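Folding Clothes With Hand-Held Grippers: What We Tried and What Came Out
Project report, Durel group
Usa Jitpraphai and Thitima Yimyam
2019-06-27

Why we picked laundry

We started the year wanting to do cups. Everybody does cups, the shapes are easy, and you can buy 20 of the same one. Then Thitima brought up clothes at our second meeting and I said no way, too hard, and a week later we were doing clothes. I'm glad she won that one! A cup looks the same every time you put it down and a hoodie never does, so there was a lot more for us to learn (and a lot more to mess up).

The question we ended up with was pretty small. If a person shows a robot how to fold a jacket using hand-held grippers, does it matter whether the jacket starts out flat and neat, or should we start from a mess? Our guess in January was that messy starts would be better for training because the model would see more variety.

How we recorded

Each of us held a pair of grippers, one per hand, with a tracker on top of each so we'd know where both hands were the whole time. We called our recording setup Riker and the training code Genley, mostly so we could stop saying "the thing" and "the other thing." Riker saves the tracker positions and the video together. Genley chops them into short pieces and trains on those.

We recorded 600 folds. Half started flat, meaning we smoothed the garment out on the table with the arms out to the sides before pressing record. The other half started from a drop, where one of us held the garment up over the table and let go. Thitima did more of the drop ones because I kept laughing at how they landed.

The fold itself was always the same: left sleeve in, right sleeve in, hood down, bottom up. I wish we had written that order on the wall on day one. In the first batch I was doing the right sleeve first and Thitima was doing the left, and we had to throw that batch out and redo it. The 600 is only the good ones.

The other thing that ate our time was drift. The trackers would slowly disagree about where the table was, and by the end of a long session the left hand looked like it was folding air. We fixed it by going back to a start pose and resetting every 90 seconds or so — boring, but it worked.
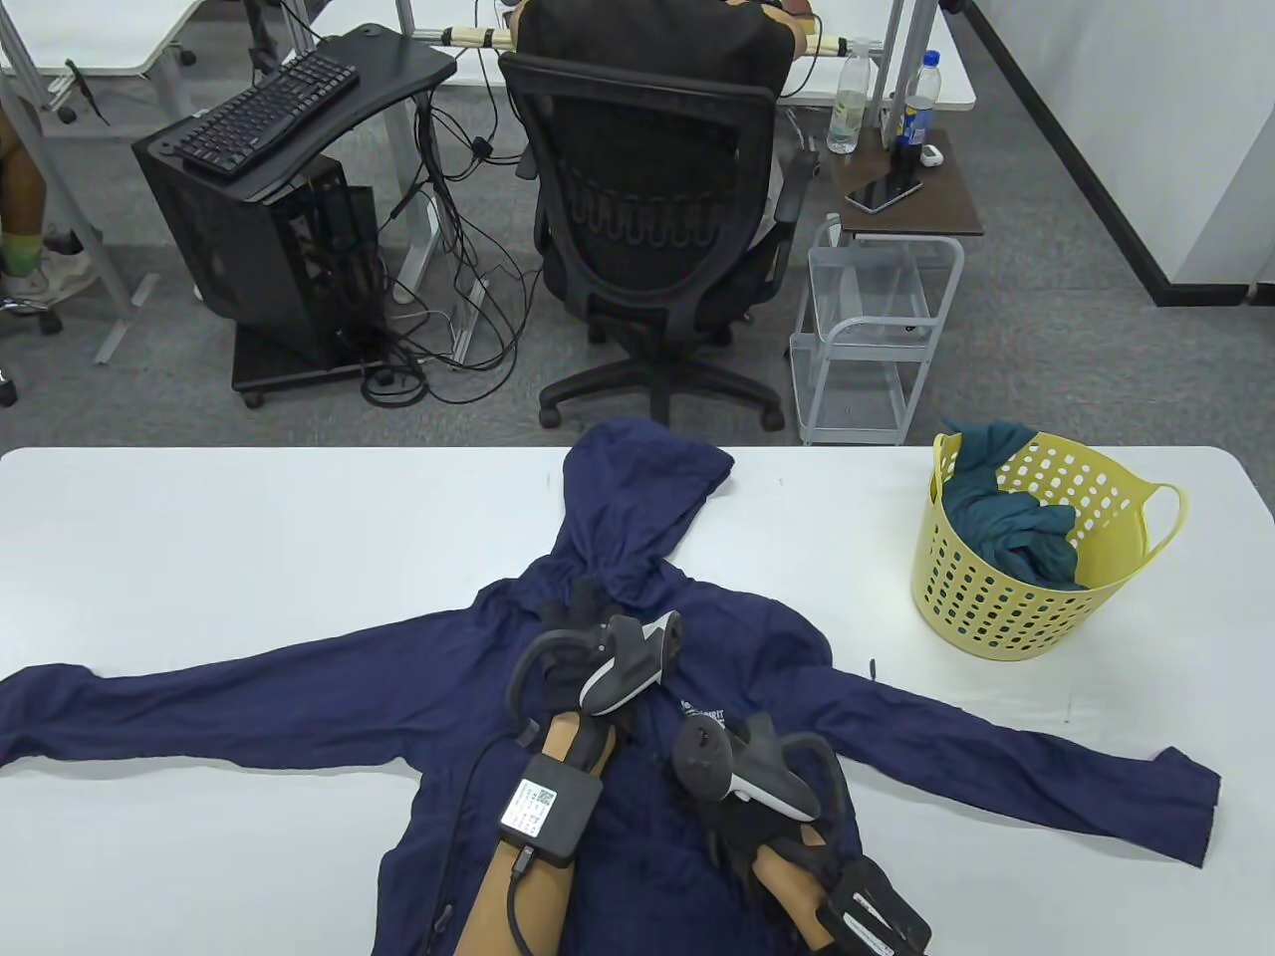 Figure 1. Grippers at the collar and chest of the navy hooded jacket, flat start.

Results

We trained one model on the flat starts and one on the drops, then ran each of them on the Sangkhawat arms downstairs. For flat test starts, the flat model finished 80 percent of its folds. The drop model did worse on the same test, which surprised us both. It would get the first sleeve in and then go back and poke at it again, like it wasn't sure it was done.

On drop test starts neither model was good. The drop model got through 2 complete folds all afternoon and the flat model got none. So our January guess was wrong, at least with this much data. My own theory is that a dropped jacket needs a separate smoothing step before the folding starts, and we mashed the two together in one recording. Thitima thinks we just needed more drops. We didn't settle it.

What we'd do next

Split smoothing and folding into two recordings and train them separately. Use more than a handful of garments, too, as thin fabric was all we really practiced on and I have no idea what happens with a thick sweatshirt. Thitima also wants to try towels — I'm saying no for now, but see the first paragraph for how that usually goes.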